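The Baysal Waistcoat
By Ilgın Gökçe
Updated in March

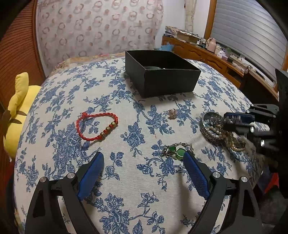 The Baysal waistcoat is a short, sleeveless, front-buttoning garment first made in the hill town of Stosulitz and still sewn there today. It is worn by men and women alike, usually over a loose collarless shirt, and is best known for its deep curved armholes and the wide band of stitching that runs down both front edges. Few pieces of everyday clothing have changed so little over such a long stretch of time, and fewer still look this good with jeans!

Origins

The earliest written mention is an 1806 household list from Stosulitz, which records "two short coats without arms, one brown, one lined." Whether these were true Baysal waistcoats is still argued over. Erhan Başaran, whose history of the town's tailors remains the main source, believes they were, pointing to a note on the same page about "edge cord" bought by the yard. Others put the start later and see the list as describing plain work vests of a kind worn all over the region.

The name comes from the Baysal workshop, which opened on the lower street in 1911 and sold the garment ready-made in five sizes. Before that, a waistcoat was cut for one person and handed down, with the side seams let out or taken in as needed (many old ones show several rows of needle holes under the arm, a wonderful thing to find if you collect them).

Cut and construction

The body is made from three main pieces: a back and two fronts. There is no shoulder seam in the usual spot. Instead, the back piece is cut long and folds forward over the shoulder, joining the fronts just above the chest. This gives the smooth, rounded shoulder line that makes the waistcoat so comfortable under a heavy coat.

Traditional cloth is a firm, medium-weight wool, brushed on the inside. Linings are cotton, and often far brighter than the outside. The front band is worked in a slanting stitch called gillar, from which the modern label Gillar takes its name. A full band takes a skilled sewer two days.

Variants

The Pleteck cut, from the next valley, is longer and has a pair of slit pockets set low on the hip. It closes with hooks. Cengiz Çınar has described it as a riding garment, and the short vent at the back does support this. A summer version in unlined linen appeared later and is now the more common of the two in Pleteck itself.

Modern wear

Interest picked up again when designer Nosipho Mahlangu showed a cropped version in undyed wool, keeping the folded shoulder and the full hand-worked band. Gülizar Gündoğdu teaches the gillar stitch in Stosulitz, and her pattern sheets, which include the old workshop sizing, are used by home sewers well beyond the town.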